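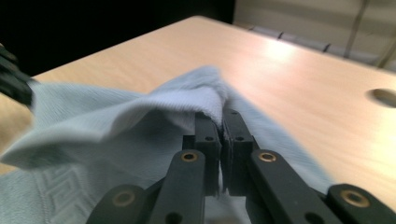

As toalhas de algodão ocupam mais espaço do que deviam na maioria das casas. Numa prateleira estreita, a forma de dobrar conta mais do que o tamanho da peça.

Na Drellport, loja de têxteis para casa em Laltow, as toalhas dobram-se sempre em cima de uma mesa, antes da abertura. Estende-se o tecido, alisa-se com a mão aberta e levam-se os lados compridos ao centro. Depois dobra-se ao meio, 2 vezes. Uma toalha de rosto fica pronta em 15 segundos, com alguma prática.

Os modelos com desenho em relevo pedem mais cuidado. Uma barra com motivo geométrico tecido — as gregas continuam a vender bem — costuma ser mais rígida do que o felpo e puxa o canto para dentro. Convém esticar primeiro essa zona.

A linha Anora, em azul-acinzentado, é a mais procurada. Como a cor é clara, os vincos notam-se pouco.

Em casa, bastam 4 toalhas por pessoa. Guardam-se com a dobra virada para fora, as lavadas por baixo e as outras por cima. Para secar, o felpo quer ar e um estendal sem molas no meio do pano, que deixam marca até à lavagem seguinte.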